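To: textile-care list
Subject: Re: Hanging vs. folding knits with contrast sleeves
Date: April 10, 2026

On the question of shoulder marks in two-color knit shirts, an earlier message said:

> We have been folding everything that comes back from the line and
> stacking it on shelves. The Urley guide says to hang anything with
> a set-in sleeve, but our contrast-sleeve shirts come off the hanger
> with a bump at each shoulder point. Is the hanger at fault, or the
> way the shirt goes onto it? Also, does it matter if the shirt
> spends a while on the bed first? We have a small bedroom and no
> table.

Both, in my experience, and the bed question matters more than the Urley guide allows.

The bump comes from the hanger tip sitting outside the shoulder seam. On a shirt with a separate sleeve color you notice it sooner, as the seam is a visible line and any offset shows against it. Lay the hanger over the shirt before you insert it. If the tips pass the seam, use a narrower hanger or fold the shirt. A wider or softer tip helps a little, but it does not correct a hanger that is too long.

As to the bed, a flat sheet is an acceptable staging surface if the garment is spread out. A pillow is less good. The fabric takes the curve of the pillow and the weight of the lower half pulls on whatever is bunched at the top. I would not leave a knit there for long. Pick it up by the shoulders, both of them, and let it hang free before the hanger goes in. Lifting from a single point gives you one long fold down the length of the cloth, and on a soft jersey that fold has to be smoothed out by hand afterwards.

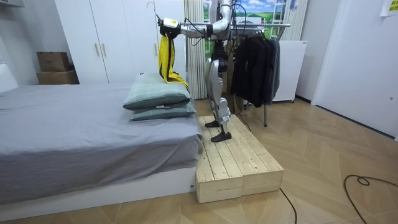

Nkosi wrote: I disagree on the pillow. Two firm pillows stacked at the foot of the bed put the shirt at a better height than the mattress does, and my back prefers it. I drape it once, collar toward me, and move it to the rack within the minute. No marks that I have found. The folding you describe comes from a bad lift, and you would get the same fold lifting from a table.

Point taken on the height. I would still keep the time short, and I would keep the hem off the floor side, where it tends to slide. A fitted sheet with a smooth finish makes this worse — the pillow stays put and the shirt does not. A cotton pillowcase with some texture holds a light jersey well enough.

On room layout, the distance from bed to rack is worth some thought before anyone buys shelving. A freestanding rack on the far side of the bed from the door is fine if you can reach it without turning the garment around. The Broltham notes recommend 80 cm of clear floor in front of the rail. I have worked with less, but sleeves then catch on whatever stands nearest.
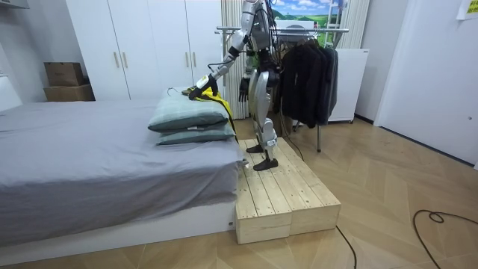

Yellow cloth over the upper pillow, dark garments on the rack beyond.

Now the rack itself. With two rails at different heights, put the long items on the upper rail and the shirts on the lower one. Coats should have clear space below the hem. If a coat has to fall behind the lower rail, leave a gap on that rail or the shirt in front will be pushed out of line.

Wooden hangers are my preference for shirts. The wire type is too thin at the shoulder for anything heavier than a blouse. Tratier sells a slim wooden one that I use for jersey; it has held up so far.

After hanging, do three things in this order: center the collar on the hook, pull each sleeve down from the cuff, then draw the hem straight from both side seams. A shirt left bunched on the hanger will dry or set that way, and the front creases are harder to get out than the shoulder bump that started this thread.

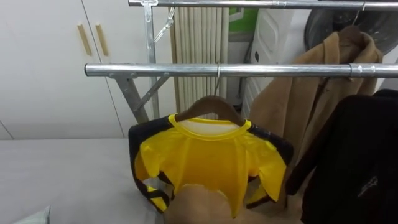
Yellow shirt with black sleeves on a brown wooden hanger, hanging bunched.

If anyone has measured hanger widths against seam-to-seam widths for children's sizes, please post the table. Mine covers adult sizes only.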